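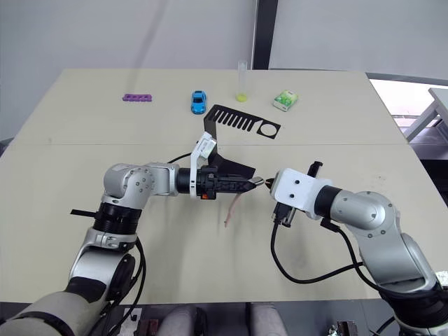
Figure 1. Two arms above the tabletop, with a thin pinkish strand between them.

3.2 Break allowances in shift contracts

We compared the written break rules of two packing firms, Carkeo and Clesevar, with the breaks their staff recorded. Each worker kept a paper diary for 10 working days. We received 108 usable diaries. Entries with no start time were dropped, as were days on which the worker changed shift.

Both contracts allow one long break and two short ones. The Carkeo contract fixes the time of the long break. At Clesevar the line lead sets it on the day, and the diaries show it moving by as much as 70 minutes within one week. Short breaks were skipped more often on late shifts at both firms. Workers who skipped one seldom wrote down why.
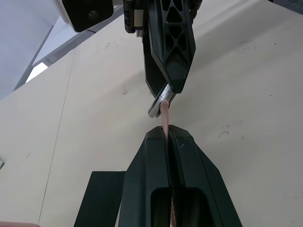

Polyxeni Theodorakopoulos, commenting on an earlier draft, objected that a skipped break and a break nobody wrote down look the same in a diary, and asked for the two to be kept apart. We could do this only for Carkeo, where door records were available for the same days. Table 4 gives the corrected figures for that firm and leaves the Clesevar figures as recorded.

The correction lowers the share of skipped breaks on early shifts and barely changes it on late ones.

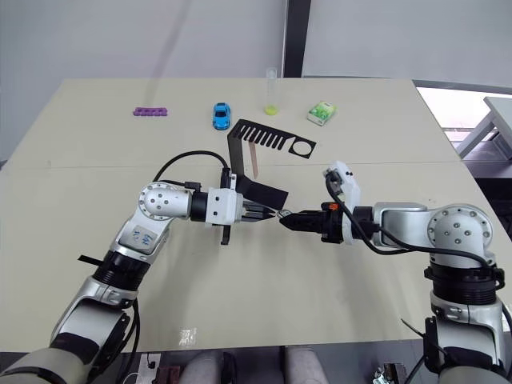
Kontogiannis School of Management, Department of Labor Studies

3.3 Interviews

Interviews began in November, after the last diaries were returned on 30th October. They followed the question list used in the Cesley study, with two questions on pay removed.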